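3. Evaluation of the Welano bench kit

3.1 Kit and supply

The Welano kit is sold by Culby as a two-arm bench cell for small firms and teaching laboratories that want to test shelf and tray handling before committing to a full line. The buyer receives a frame, two arms with two-finger grippers, wrist cameras and the Zaltgate control software, which we ran at the February release without changes. Each operator was given the printed manual and no further help. We chose drinks cans as the test goods – they are cheap, vary in height and width, and have shiny lids that are known to trouble depth estimates. Figure 1 gives three views from the trial: (a) from the wrist with cans of several kinds standing together, (b) from head height over the bench, and (c) from the wrist again, with cans both upright and lying down.

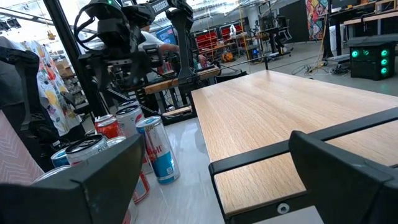
3.2 Task and procedure

The task was to move cans between a white work surface and a raised wooden tray at the back of the table. A trial began with both arms at rest and ended when the operator declared the set complete or a stop was triggered. Dropped cans were left where they fell. We recorded 2,534 grasp attempts over 13 sessions, with the speed limit held at the supplier's default setting. Operators could choose either arm for any can, but handing a can from one gripper to the other was not allowed.
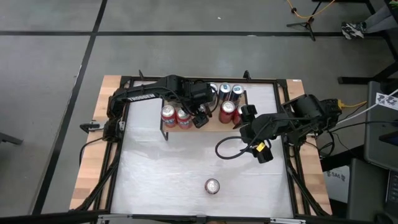 Our main concern was how the software shares the space above the tray. Zaltgate reserves a volume around each wrist and holds back the second arm whenever the two volumes meet. In Figure 1(b) both grippers are at the tray, and a single red-and-silver can stands well away from the rest, near the front edge of the table. A can in that position can be approached without entering the shared volume. Cans at the middle of the tray cannot, and most of the waiting time in our logs comes from them. Reducing the reserved volume shortened the waits but led to six stops for contact between the wrists, so the default was restored.

3.3 Cans lying down

The manual treats a can on its side as a separate grasp type, to be selected by hand. The jaw opening must be set before the descent, and the approach angle is taken from the long axis of the can. 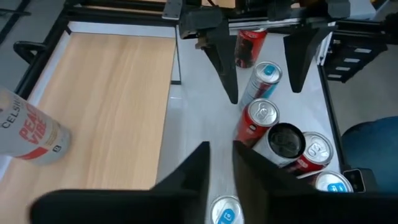 Where cans are close together, this axis is often poorly estimated and the operator has to correct it on screen. The correction is simple but interrupts the run. Lehtinen, the other supplier we approached, lists automatic axis selection for its own kit; we have not tested it.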